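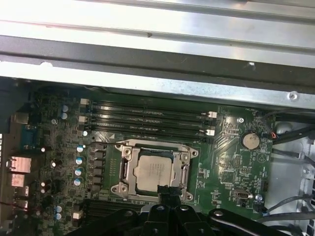

Illton College, Department of Applied Automation

Chapter 4. What a Demonstration Shows

Visitors to an open day usually see a robot at its best. In April I went to one at Fikevbridge, where the job was handling processors and other parts of desktop computers. The handout promised 1,000 handling cycles. I stayed for 25 minutes and left with more questions than I brought.
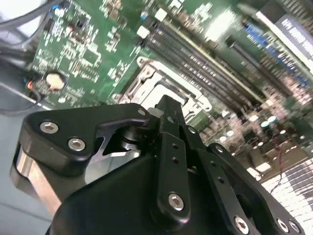
Figure 4.1 The gripper near the CPU socket.

Start with what the host chooses. Somebody picked the computer, the lighting and the hour — and somebody decided which attempts the guests would watch. Ask how many runs came before yours. Ask who resets the parts. 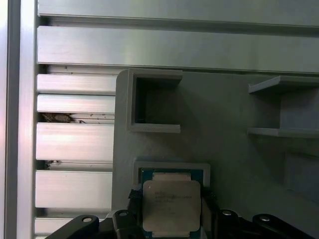 Velimir Dumitrescu thought this was unfair, and told me that a demonstration is only meant to prove a task can be done at all. Fine, but the handout said "ready for the repair shop," and that is a much bigger claim.

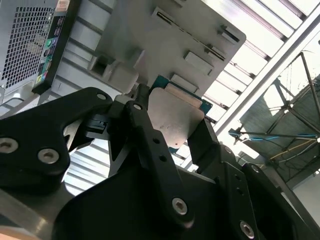

A repair shop gets machines of every age, with bent brackets and missing screws. None of that was on the handout. In this chapter you will learn to write down a claim before you watch, and to keep it next to what you saw. Exercise 4.1 uses my notes from the visit.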